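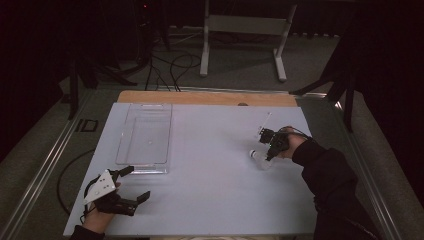
4. Fitting the Kesholm desk top to the frame

This section covers the fixed-height Kesholm frame with a solid wood top. For the height-adjustable version, go to section 6. Read all the steps before starting. Two people are needed for steps 5 and 6.

4.1 Before you start

Leave the top in the room where it will be used for 40 hours, lying flat, with the wrapping opened at both ends. Wood that has come from a cold van or store will move as it warms up, and screw holes marked too early may not line up.

You will need:
a cross-head screwdriver
the 4 mm hex key from the fittings bag
a tape measure and pencil
a blanket or flat cardboard to protect the floor

Do not use a power driver on the frame bolts. The inserts in the rails are brass and the thread strips easily.

4.2 Fixing the top

1. Lay the top face down on the blanket. The underside carries the Romero stamp and a pencilled arrow. The arrow points to the rear edge.

2. Place the frame upside down on the top. Set the rear rail 100 mm in from the rear edge, measured at both ends.

3. Check that the gap at the left and right sides is equal. Mark the slotted holes with the pencil, at the centre of each slot.

4. Lift the frame clear and drill the pilot holes 15 mm deep. Wrap tape round the drill bit as a depth mark. Refit the frame and drive the screws until the washers just stop turning by hand. The slots let the wood swell and shrink across the grain – overtightened screws will cause the top to cup.

5. With one person at each end, turn the desk onto its front edge, then onto its feet. Lift by the frame, never by the top.

6. Move the desk into place. Adjust the feet until it no longer rocks, then tighten the lock nuts.

CAUTION: Do not drag the desk. The feet are threaded and will bend under a side load.

4.3 Cable hole

Tops supplied with a cable hole have it drilled near the rear edge. The rim is finished with oil only. If you fit a Plurico sleeve, press it in from above with the split facing the wall. Do not glue it.

Plugs wider than the hole must be fed over the rear edge. Do not enlarge the hole without first checking where the rail runs beneath it.

4.4 Finish and first week

The top is supplied with one coat of Evangelista hard wax oil. Apply a second coat after assembly, thinly, along the grain, and wipe off the surplus after 17 minutes.

Note: oily cloths can catch fire by themselves. Soak them in water and dry them flat outdoors before putting them in the bin.

Keep mats, trays and paper off the surface for the first week so that it can cure evenly. Wood darkens in daylight, and anything left in one place for months will leave a paler patch.

Retighten the frame bolts after one month.

Text: Halina Krawczyk. Checked against frame revision C by Ksawery Zieliński, February.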